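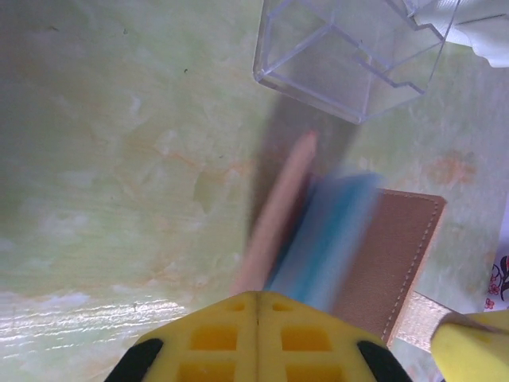 *Yellow on pale green.*

I've been trying to get her to sit down with me since the spring. She was a background artist in films and telly for most of her working life, and she only ever agreed on the understanding that I wouldn't print her name, her old agency's name, or the name of the actor who once fell asleep on her shoulder in the back of a prop taxi. So I won't, and please don't write in asking.

We met in a café in Plemcombe, the one by the bus turnaround, at half past ten. She was there before me with a pot of tea already on the go and a carrier bag full of old call sheets. I'd expected a few stories about famous people. I got those (some of them I can even use), but mostly what she wanted to talk about was the waiting.

"You wait for the coach, you wait for wardrobe, you wait for your breakfast bap, and then you wait for the rain to stop, or to start if it's that sort of film," she told me. "I've read more library books in church halls than I ever did at home."

She got into it by accident. A production had come to Drornach to shoot a period drama and needed people with their own hair long enough to pin up. Her sister saw the card in the window of Gillies, the chemist's, and dared her to ring. She was working in a shoe shop then, and told her manager she had a bad tooth.

"I had a bad tooth for 13 days," she said. "He must have thought I was having the whole lot out!"

I asked what that first job was like and she went quite dreamy. It was a ballroom, apparently, with real candles, and she had to dance past the leading man over and over while he pretended to be heartbroken. She never heard a word of music. They'd play a few bars to get everyone moving and then cut it dead so the microphones could pick up the dialogue, and all these couples would carry on waltzing in silence in soft slippers.

"That's the thing I'd tell anyone to look out for. Watch the people at the back in a dance scene. They're all counting. You can see their lips go."

I've since watched three films with ballrooms in them and she's right, and now I can't enjoy them properly. Thank you very much.

Did she get paid well? She laughed so loudly at that one that the man at the next table turned round. She does still have her first payslip, though, and she got it out of the carrier bag to show me, folded into a little square and gone soft at the creases. She'd bought a winter coat with the money and wore the coat in two later films, for which you got a bit extra, as it was your own. So the coat paid for itself, and then some.

The job most people would know her from - if they knew her at all, and they don't - is *Cluvport*, the harbour serial that used to go out at teatime. I was mad about *Cluvport* as a child. I had the annual. When she told me she'd been the woman at the fish counter I'm afraid I made a noise.

"Everyone your age does that," she said kindly.

She was the woman at the fish counter for years, as it happens, on and off, and in all that time she had one line. It was "Just the two, love?" and it was cut. She'd told her whole family to watch. Her mum had the neighbours in with sandwiches. They sat through the episode, and up came the fish counter, and there she was handing over the parcel with her mouth shut, and then it was back to somebody's divorce.

"Mum said I'd wrapped it beautifully," she said. 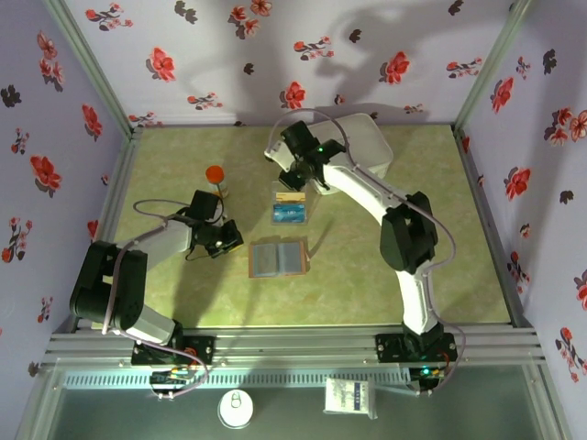 What I wanted to know was whether she'd minded. You'd think you would, standing a yard away from people who are on the front of magazines. She gave it some proper thought, and poured us both more tea before she answered.

"I minded for a week. Then I was back at the counter and one of the big names came over and asked was I all right, and did I want him to have a word. I said don't you dare. If I'd had a line in one I'd have wanted a line in the next, and I'd have been miserable. I liked going home at night and not thinking about it."

She wouldn't tell me which big name. I tried twice. I then tried guessing and watching her face, and I can report that thirty years of keeping a straight face behind a fish counter have done their work.

She was happy to talk about the nice ones, mind you, as long as I kept it vague. There was an actress who always learnt the background artists' names by lunchtime and used them. There was a comedian who ate with them, not in his own trailer, and did a different voice for every pudding on the menu. There was a young man, in his very first part, who was sick in a bucket before each take and has since done extremely well for himself. She sent him a card when he got his big award and he sent one back, handwritten, with a drawing of a bucket on it.

And the not so nice ones? She pulled a face. "There weren't many. People think they're all monsters. Most of them were tired. You try being charming at five in the morning in a corset."

I did ask about the taxi. The scene was meant to be a getaway, the car was rocked from side to side by two lads with a plank, and the combination of the rocking and the night shoot sent him right off. She was playing a passenger with no name. She sat perfectly still for the whole reset, so he could have his sleep, and when he woke up he said "Have we got away?" and she told him yes, we have.

I'd have dined out on that for the rest of my life. She's told it four times, she says, and I'm the fifth.

By this point the tea had gone cold and she'd started going through the call sheets. They're lovely things, if you like that sort of stuff, and I do. Each one has the weather at the top, and the time of sunset, and a list of everyone needed, stars first and then on down the page. She's always near the bottom, usually not even by name. "Shopper." "Mourner." "Woman with pram." On one she was number 3381, in a crowd scene at a racecourse so enormous that they'd given everyone a raffle ticket to pin inside their hats. She's still got the ticket. I held it!

They filled the rest of that stand with cardboard people, she told me, and she spent the afternoon between a retired postman and a cut-out of a man in a bowler hat. She got on very well with the postman.

She thinks it's changed a lot. Crowds get added on the computer now, and the bookings come through an app which, by her account, is a swine. She gave up when her knees started to object to cobbles. Her last job was a funeral, up at Drornach again, in the very same church where they'd done the wedding for that first drama. She stood in the rain under an umbrella belonging to the wardrobe department and looked sad for nine hours.

"I really was sad, by the end," she said. "I knew it was the last one. I didn't tell them. I thought, well, they're getting this for nothing."

I had something in my eye, so I went up and bought us each a slice of the lemon cake.

I asked whether she ever watches any of it back. She does, but only when the grandchildren are over. They've made a game of it, and whoever spots Gran first gets 50 pence. The eldest has worked out that she's nearly always on the left, on account of her having what one director called a good left-hand walk, and he's cleaning up. The little one just shouts "Gran!" at any woman in a hat.

*Cluvport* is being repeated from October, very early in the morning, on one of those channels with a high number. I've already set it to record. She says to look out for series two, when they'd changed the counter round and she had to learn to serve from the other side, and for an episode near the end of the run where a real gull got into the studio and walked along behind the haddock. The two leads are in the middle of a big row and never notice. She does notice, and if you watch her hands, she moves the parsley out of its way.

The bus was due, so we had to leave it there. She put the call sheets back in the carrier bag in order, and made me promise again about the name.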